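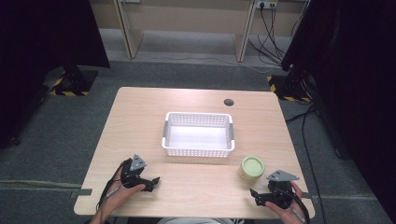
Jan 31, 2026
By Amparo Herrero

I have never been much good at tidying. My mother used to say I could lose a shoe while wearing it, so you can imagine how I felt when Lucía Figueroa handed me a pair of grippers at the Kesora open day and told me I was going to teach a robot how to put things away.

Let me back up a little, because getting there was half the fun. Kesora has its workshop at the far end of the old Ivwood furniture building, past the loading docks, and if you follow the signs you will end up (as I did) in the parking lot of a very nice tile store. The man at the tile store was used to it. He walked me to the corner and pointed, and by the time I came through the right door the coffee was already half gone and there was a good crowd standing in their socks. It's a shoes-off sort of place. I had on the pair with the avocados.

The company is small and has been at this for 3 years. What they make, if I have understood it properly, is the know-how that goes into other people's robots. A robot arm can be bought. Getting it to pick up a little jar and set it in a basket without crushing the one or launching the other is a different matter, and the way Kesora goes about it is charmingly old-fashioned: somebody does the job by hand, over and over, and the machine learns from the recordings.

The somebody, on the day I visited, was anyone who signed the sheet.

You don't use your bare fingers for it. You hold a gripper in each hand, black ones with a gray metal plate standing up on top and a cable running back along your forearm, and you do everything with the jaws. The jaws are the same kind the robot will have, Lucía explained, so whatever you manage to do with them, the robot has at least a fair chance of doing too. Your own clever thumbs would be cheating.

The job itself could hardly be plainer. There's a table with a light wood grain, and on it a white plastic basket with gray handles, and off to the right of that a little round container, cream with a pale green lid. Pick up the container, put it in the basket. Take it out again, put it back somewhere a bit different. Then pick up the basket by its two handles and shift it. My nephew could do it at eighteen months, and with more confidence than I showed!

My first try, I squeezed too early and tipped the container on its side, and it rolled merrily away from me while I chased it with both hands like somebody trying to catch a frog. Biljana Georgiou, who was running the recording, told me to keep going. They like the fumbles, she said, as long as you recover from them. "If every take is perfect, the robot has no idea what to do the first time something slips." I have thought about that remark more than once since, mostly while cooking.

By my fourth or fifth go I had found a sort of rhythm. You slow down. You come in from the side with the jaws open wider than you think you need, and you wait a beat before closing. The handles on the basket were the part I liked best, one gripper at each end, lifting together, and there is a real pleasure in setting it down level. I would happily have stayed all afternoon, but there was a line behind me and a boy of about my waist height was breathing loudly.

He was better than I was. They always are.

Teodoro Requena, one of the founders, gave a short talk after that, leaning on the back of a chair. He trained as a cabinetmaker and still talks like one. He told us a single chore like this one can take 600 recordings before he's willing to let a robot try it, and that people get tired and sloppy well before they admit it, so everyone on the team stops after 26 and goes for a walk. They call the whole collection Prurnura, a name he said came from somebody's typing error and was never fixed. Someone asked whether the robots would be folding his laundry soon. He said he would settle for them finding the basket.

What I enjoyed most was how unhurried it all felt. I had expected flashing lights, I suppose, and maybe a stern voice. Instead there was gray carpet under my socks, striped tape on the floor, and Lucía kindly reminding each newcomer to mind the cables. The next open day is planned for April. Sign up early, wear decent socks, and do not turn in at the tile store.

Comments

Inmaculada Carrasco
I was there too, right behind the boy! My wrists were sore the next day, and I garden. Lovely write-up, Amparo.

goicoechea_tom
Does it matter if you're left-handed? My wife wants to go in April but she's worried she'd teach it wrong.

Inmaculada Carrasco
I'm left-handed and they were glad to have me. You get one gripper for each hand anyway.

porchlight
I'm still laughing about the frog. Also that tile store is very good, we did our whole bathroom from there.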